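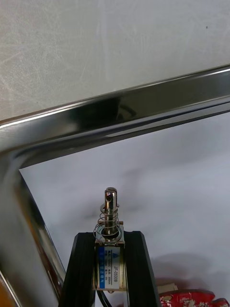
How many times does a person have to show a robot how to pick up a part before it can do the job alone?

Đức Kiều's answer is 2,000, give or take nothing, because that is the number in the contract. Whether the number has anything to do with learning is a separate matter, and he was slower to answer that one.

"It was chosen before we'd touched a single part," he said. "Someone at Fetach had done 2,000 for a different job and it came out all right. So we do 2,000."

Kiều runs the collection work at Siltitz, where people steer a pair of robot arms through small sorting and kitting jobs while everything the arms do is recorded. The recordings go off to be used in training. I had asked to visit on a Saturday, when the unit is quieter, and to talk to whoever was at the controls as well as to him. He agreed to both.

The current job is called Gashaw, for reasons neither of them could give me. It involves little push-pull solenoids, lengths of wire with connectors on them, and round red circuit boards. Parts come out of yellow bins and go on to a metal tray lined with paper, in the groups an assembler would want them in. A person could be taught it over a cup of tea. I said so.

"Everyone says so," said Kiều. "You've got two hands and you've been picking things up since you were a baby. The arm hasn't."

I have heard that line in several other buildings and I still don't think it answers the point. A baby doesn't need somebody else to move its fingers 2,000 times. When I put this to him he laughed and said I should take it up with the people who write the software.

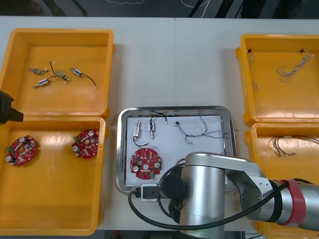 Poppy Furnival has been steering the arms on Gashaw since June. On a good day, she told me, she gets through 16 usable examples an hour. The word "usable" matters. An example is thrown out if she drops the part, if she knocks another one out of place, or if she stops too long to think.

"That last one annoys me," she said. "If I stop, it's usually because the wire's gone under something and I'm working out which way to come at it. I'd have thought that was the bit worth keeping."

I'd have thought so too. Kiều's view is that a pause teaches the system to pause. It can't see her working anything out. It sees an arm hanging still above a bin, and if it is shown enough of those it will hang still as well. He made a decent case for it. It does mean, though, that what gets kept is a record of the easy goes, and the awkward ones, where the skill is, go in the bin. He accepted "some of that" and said they were looking at keeping the recoveries under a label of their own. He didn't say when.

The wires are what everyone there complains about. A solenoid body is a small block and it sits where you put it. Its leads do as they like. Furnival says she can lift one and find its leads have hooked the next one along – and by then she is committed. She prefers to carry a solenoid upright, plunger at the top and leads hanging down between the fingers, and she has settled on that without being told to.

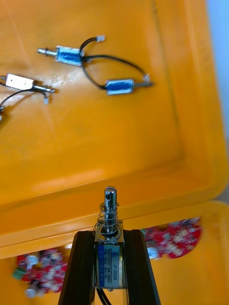
A JF-0530B solenoid in the gripper, with red circuit boards to either side.

Her habit raised the question I had mainly come to ask. If one person does most of the examples, what has the machine learned: the job, or Poppy Furnival?

"Me, I suppose," she said. "God help it."

Kiều took it more seriously. In the last check, he said, they ran 38 tries with the bins moved a little from where she likes them. The system managed 28. He offered this as a good result. I asked what happened in the other ten, and he said mostly wires. I asked whether anyone had tried it with different solenoids, or with the boards the other way up, and he said that was outside the job.

So a buyer would be getting something that handles these parts, in these bins, laid out much as they are now, nearly three times in four. Etex, a smaller outfit that does similar work, claims better than that for its own system, but it wouldn't let me watch, and I give its claims the weight that deserves.

To be fair to Kiều, he makes no large claims himself. He sells recordings, and he is careful about them. I saw him turn down an example that looked perfectly fine to me, on the grounds that the left arm had drifted in close when it had no work to do. Furnival rolled her eyes and started again.

I asked her whether she would trust the finished thing to lay out a tray while she was out of the room.

"I'd want to check it after," she said. "Which takes as long as doing it."

Kiều said that would improve. He has another 2,000 on order to find out.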